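Shop Visit: Two Arms and a Garage Full of Sawdust

Posted in Visits, July

I finally made it out to the Stolis workshop! I have been promising to go ever since Benedek Kozma told me at the spring swap meet that they were putting together a two-armed mobile robot, in a shared shop, out of whatever the members could buy, print or talk somebody out of. My own project at home is one arm on a rolling cart and I have been stuck on it since winter, so I drove over with a notebook and a box of donuts and stayed until they turned off the lights.

Stolis is in the back half of an old upholstery building. You go in past the loading dock, through a door that sticks (push low, with your knee), and the first thing you get is the smell of cut pine and coffee. Wood people have the left side, metal people have the right, and the robot bench runs along the back wall under the windows. Dues are 185 dollars a quarter, which gets you a shelf, a key after your safety checkout, and a say in what music gets played before noon.

The build is called Queiroz. I asked where the name came from and got two different stories, so I'll leave it there. It has two arms on one body, and the plan is for it to go down a hallway, pick up light odds and ends and bring them back to a bin. The base was in pieces when I arrived. Marcelino Bezerra had both drive wheels off and was shimming one of them with strips cut from a soda can, having measured the wobble with a dial indicator clamped to a brick. It worked, too. He spun the wheel up for me afterward and the needle barely moved.

The arms took most of the winter. Hicham Saber showed me the first set of brackets, which they keep in a coffee can, all cracked in the same spot next to the screw boss. The second set is thicker there and printed on its side so the layers run the other way. I am going home to reprint every bracket I own. He also let me try the wrist by hand with the power off, and it is so smooth! Mine feels like a pepper grinder. His trick is to run the gears dry for an hour, take them apart, brush out the dust and only then add grease. I had been greasing mine from the start and making a nice gritty paste.

What I didn't expect was how much of the work goes on at a desk. Next to the bench there's an old door on sawhorses with a computer on it, and that is where they try out every move in simulation before the motors get a chance to break something. They've modeled a stretch of hallway with panels down both sides and wood trim, and the robot's own body and arms are in there so you can see what reaches and what bumps. Adalberto Furtado did most of it over a couple of long weekends. I pulled up a stool and asked about nine hundred questions, most of them on how you keep one arm out of the way when the other one is doing something.
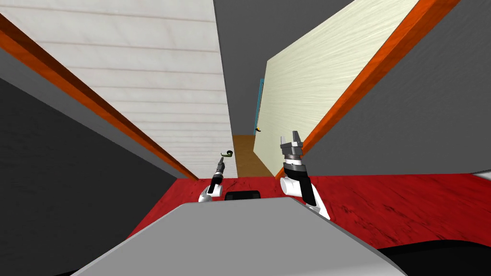 Lindalva Miranda told me the closing part is easy and it's the letting go that eats her evenings, with small curly things hanging on to the fingertips in the model long after the gripper should be done with them. She has been changing the friction numbers one at a time and keeping a paper log of each try, and I got to leaf through it. Pages and pages! Some entries are only a number and a frown face. She thinks part of the answer is opening the fingers slowly for the first bit and then fast, and she wants to test that on the real hardware as soon as the base is back together.

We talked a good while about how far to trust the model. Adalberto's feeling is that it's great for reach and for catching collisions, and only so-so for anything that depends on how slippery or squishy an object is. So they do the big motions on the computer and save the fussy finger stuff for the bench, with a shoebox of test objects: hair ties, clothespins, a rubber lizard, pipe cleaners bent into hooks. I liked the pipe cleaners best. They're cheap and they're awful to pick up.

Lunch was tacos from the truck on the corner. Get the pickled onions.

In the afternoon Marcelino got the wheels back on and we all stood around for the first roll. The batteries come out of a dead Stallent floor scrubber and the motor controller is an Ultonix board somebody found in a surplus bin, and the wiring between them is much neater than I would have guessed from the state of the bench. It rolled forward 8 feet, turned left when it had been told to turn right, and bumped gently into a stack of plywood. Two wires swapped. Five minutes with a screwdriver and it went the other way, and there was real cheering, including from the wood side.

They've spent 700 dollars so far, not counting the computer. The arms are the biggest chunk of that. Benedek says he would buy better servos for the shoulders if he did it over and go as cheap as he liked everywhere below the elbow.

Things I wrote down to try at home:

Brackets printed sideways, thicker around the screws.
Gears run dry first, then cleaned, then grease.
Label both ends of every motor wire.
Open the gripper slow, then fast.
Make a rough model of my own hallway before I cut any more aluminum.

If you want to visit, they're open to guests most evenings after 6. Closed shoes, and tie your hair back if it's long. Parking is on the gravel side, and watch for the pothole by the dumpster, it's deeper than it looks. I'm going back once both arms are mounted on the rolling base, and Hicham has promised me a turn at the controls.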